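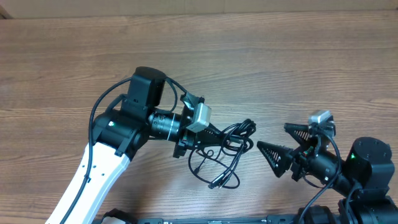 Cord amnesty draws a crowd, and a lot of black cable

August 11, 2021

The drawer in your kitchen that no longer closes has a place to go. The Ndlovu Street library annex wrapped up its first cord amnesty this week, having taken in 166 pounds of cables that residents could neither identify nor bring themselves to throw out.

The idea was simple. Bring in your tangle, put it on a wooden table, and work at it until it becomes separate cables or you lose interest. Anything still useful went on a rack by the door for others to take. The rest was boxed for Tornilier, the recycling firm out on the county road, which strips cable for its copper and does not care what it used to charge.

Thin black cable was the clear favorite of the town's households, followed by slightly thicker black cable. White cords were scarce enough that people remarked on them. Small connectors with no known partner got their own shoebox, labeled "?" in marker, and by the second evening a second shoebox had joined it.

The annex offered a few house rules. Find an end before you pull. Work from the outside of the tangle in. No scissors until you have been at it for 5 minutes, a rule that was enforced about as well as you would expect.

Not all of it was junk. Among the rescued items were 7 working laptop chargers, a long extension cord still in its cardboard sleeve, and a power supply for a Stusus bread machine, claimed on the spot by a man who said he had been without toast-grade bread since December. He left without giving details – or untangling anything.

There were disputes. One couple arrived with a grocery bag of cords and went home with most of it, after a discussion at the table over which ones "might be for the camera." The camera, it came out, was sold two moves ago.

Daseck Hardware on the corner reported a brisk trade in cable ties and little Velcro straps all week, and has moved both to the front counter. The store plans to leave them there.

The annex will hold another amnesty in the fall and is asking people to keep it to 3 bags per household. Keys, batteries and remote controls will not be accepted. Those, organizers said, are a different drawer.

We use cookies to improve your experience on this site. By continuing to browse, you agree to our use of cookies. Accept | Manage preferences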